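Project report: collecting grasp examples for a robot arm
Audrey-Anne Grewal
26 December 2023

My part of the Curkitz project was data. Other people in our group got to train the network and make nice plots, and I got to sit with a gamepad and pick up bottles. I volunteered for this back in June, before I understood how many bottles that would be! I ended up liking it a lot more than I expected, though, and this report is mostly about what I learned while doing it.

The idea is simple enough. A person drives the arm through a task, the computer saves the camera views along with the joint positions, and later the model tries to copy what the person did. One full run from start to finish is called an episode. Our goal was a model that can grab a drink bottle by the cap from wherever it happens to be standing on the table, lift it, and set it back down. We recorded everything with a logging tool called Nakus, which my lab partner Dunbar (last name, everyone uses it) had already set up before I joined.

I started with single bottles and very slow approaches. My first episodes were awful. I would come in from the side, stop, back up, think about it, and go again — and all of that dithering gets saved, so the model learns to dither too. After a lot of practice I settled on a routine: come over the bottle high, pause, line up, go down.
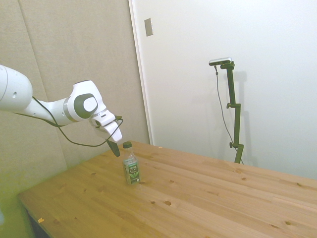
Figure 1. Lining up over a green tea bottle, fingertip near the height of the cap.

By the end I had 606 episodes. I threw out 30 of them on review, mostly for bumping the bottle or for starting the recording too late. Each episode had a time limit of 10 seconds, which sounds generous until you are the one holding the gamepad. I recorded in blocks of six and then stood up and moved the bottle to a new spot. Moving it was the step I was laziest about at first, and it shows in the results. Our first trained model was great in the middle of the table and completely lost near the edges (Dunbar made a map of the failures and it looked like a donut). So I went back and did a bunch more with the bottle in awkward places.
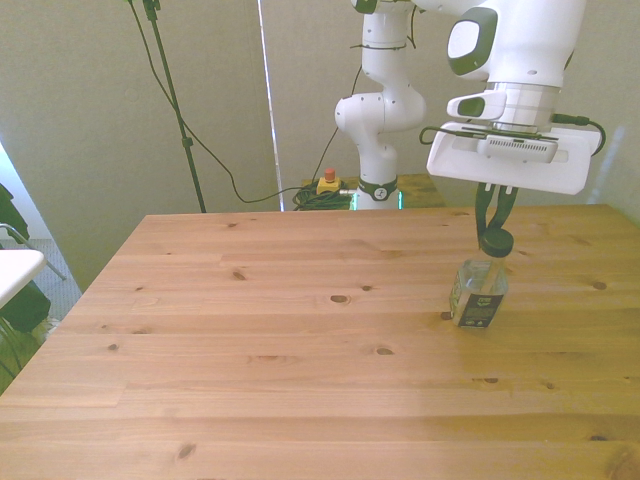
Cap color turned out to be a bigger deal for me than bottle shape. The fingers on our gripper are dark, and when I'm lining up on a monitor I steer by the contrast between the tips and whatever is under them. With the squarish bottle the cap is black, so once the tips get down to it everything blends together and I have to judge the last bit by eye from the side. I was slower on those episodes, and a little grumpier. My guess is that the model has the same problem, but I haven't tested that properly. It would be a good experiment for whoever picks this up next: same bottle, same spots, different caps.

Labels were another thing. I tried to keep turning the bottles between blocks so the front didn't always face the same way, but I only thought of it partway through, so the early episodes are lopsided. They're still in the set. I marked them in the notes column so they can be filtered out.

A few things I would change. I'd write the notes right after each block, because my end-of-day notes are useless ("some weird ones" is a real entry). I'd also get a second person to drive for part of it. The whole set has my habits in it, including a small wiggle I do right before closing the gripper, and yes, the trained model wiggles too. Dunbar thinks it's hilarious.

The cleaned set is on the Stistton drive in the Curkitz folder, with the rejected episodes in their own subfolder. Please don't delete those, I still want to go through them and sort the bumps from the late starts.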